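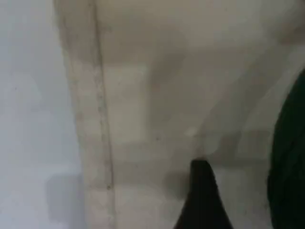
Wanted: people who own too many tote bags

Ateder is looking for 22 participants for a July study of the cloth bag, an object everyone has and hardly anyone remembers acquiring. If there's a hook in your hallway that has started to lean, we'd like to hear from you.

You'll come to our room on the second floor at Vomarum and spend 2 hours packing, unpacking, hanging and folding bags while we take notes and try not to wince. Seams will be tugged. Hems will be discussed at a length you may find surprising.

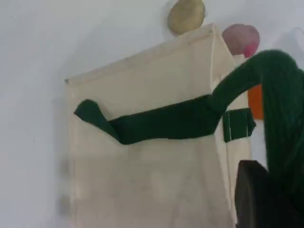 Photo: Zuvier / Ateder

Most of the bags are plain, cream or beige, with a side panel so they hold more than you should carry. You'll also be asked to bring one of your own, unwashed. Please empty it first. Last year's group handed over 1323 receipts, and we have kept them all out of politeness.

You should be 18 or over, able to lift a bag of groceries, and willing to have opinions about gussets. Sewing experience is fine but earns you nothing extra. Employees of Mfinanga can't take part, as they make several of the bags and get defensive.
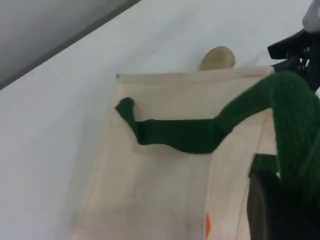
Ateder Soft Goods Team

We pay a flat fee at the end of the session, plus coffee. Sessions start at 9 a.m. and 2 p.m., and you only need to come to one.

To apply, leave a note at the Vomarum front desk marked "Study 1612" with your name, your phone number and the number of bags you own. Guess if you must. We won't be coming over to check.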